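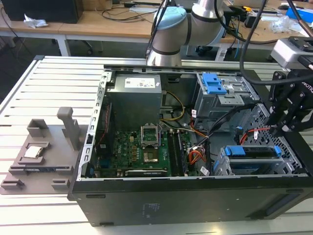

A desktop computer with its side panel off. The power supply is the gray box, and the motherboard is the green board.

Copper: From Rock to Wire

Copper is a metal. It is a reddish-orange color when it is new and clean, and it turns brown when it has been out in the air for a long time. After many years outdoors it can turn green. The Statue of Liberty is covered in copper, which explains her color.

People have used copper for thousands of years. Long before anyone knew how to make iron, they hammered copper into beads, pins and knives. Later they learned to melt it with tin to make bronze, which is harder than copper alone.

Today most copper goes into things that use electricity. It is in the walls of your home, in cars, in refrigerators, in phones and in computers.

Why copper?

Electricity moves easily through some materials and hardly at all through others. A material that lets electricity move through it easily is called a conductor. Copper is one of the best conductors there is. Silver is a little better, but silver costs far more.

Copper also bends without breaking. You can pull it into a wire thinner than a hair, wrap it around a corner, and it will still work. A metal that can be pulled into wire like this is called ductile.

A material that stops electricity is called an insulator. Rubber and most plastics are insulators. The colored covering on a wire is there to keep the electricity inside the wire and away from you. Different colors help workers tell one wire from another.

Finding it

Copper comes out of the ground. Once in a while it turns up as lumps of pure metal, but usually it is mixed into rock. Rock with enough metal in it to be worth digging up is called ore.

The Grarkach mine is an open pit, like a giant bowl with steps cut into the sides. The pit is 293 meters deep. Trucks drive up and down the steps on a long road that winds around the bowl. From the top, the trucks at the bottom look like toys, but each tire is taller than a grown-up.

Most of the rock is not copper. If you dug up a wheelbarrow of ore at Grarkach, the copper in it would fit in your hand. The rest has to be taken out, and that takes several steps.

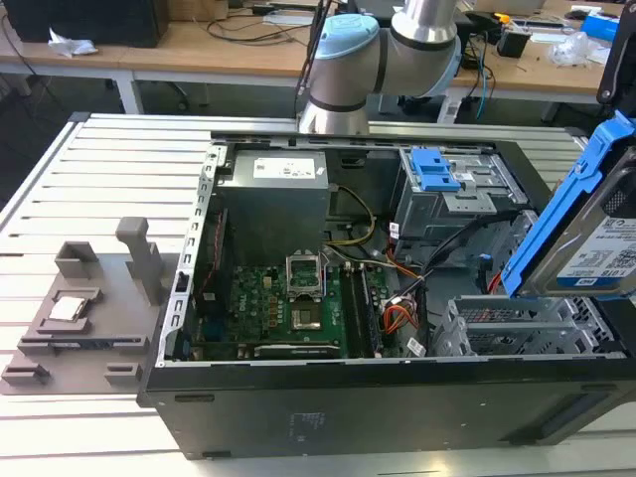

First, machines crush the ore until it is as fine as flour. The powder goes into tanks of water and special soap, and air is blown in from the bottom. Tiny bits of copper mineral stick to the bubbles and float to the top. Workers call this froth flotation. The froth is skimmed off and dried.

Next, the dried powder goes into a very hot furnace. This is called smelting. Copper melts at 1,085 degrees Celsius, much hotter than a kitchen oven can get. Other materials in the powder, such as iron, are separated out and removed.

The copper that leaves the furnace is still not pure enough for good wire. It is poured into flat plates, and the plates are hung in a tank of liquid. An electric current moves the copper from one plate to another and leaves the dirt behind. The new plates are almost completely pure.

Making the wire

The plates from Grarkach travel by train to the town of Tindness, where the Pritex factory turns them into wire. The copper is melted again and made into a thick rod. Then the rod is pulled through a hole that is a little smaller than it is. It comes out longer and thinner. It is pulled through a smaller hole, then a smaller one again.

Pulling makes the metal stiff, so the wire is heated to make it soft. After that it gets its plastic coat and is wound onto big spools. The factory has 33 machines for pulling wire, and it runs day and night. It is so noisy that everyone inside wears ear protection.

Using it again

Copper can be melted and used again as many times as you like – it does not wear out. Old pipes, old wires and old machines can all be recycled. Some of the copper in your home may once have been part of a pot or a church roof. 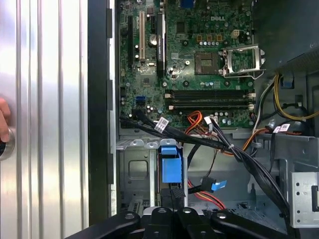
Recycling copper takes much less energy than digging up new ore. It also means less rock has to be moved and less land has to be disturbed. The hard part is sorting. Copper in a water pipe is easy to get at, but in smaller things it is often joined to plastic, glass and other metals, and these have to be taken apart or shredded first.

If your family has an old phone or a broken toaster, do not put it in the trash. Ask a grown-up to find out where your town collects electrical items. Never open anything that plugs into the wall by yourself, even if it is unplugged.

Words to know

Conductor: a material that electricity moves through easily.
Insulator: a material that stops electricity.
Ore: rock that contains enough metal to be worth digging up.
Smelting: using great heat to get metal out of ore.
Ductile: able to be pulled into wire.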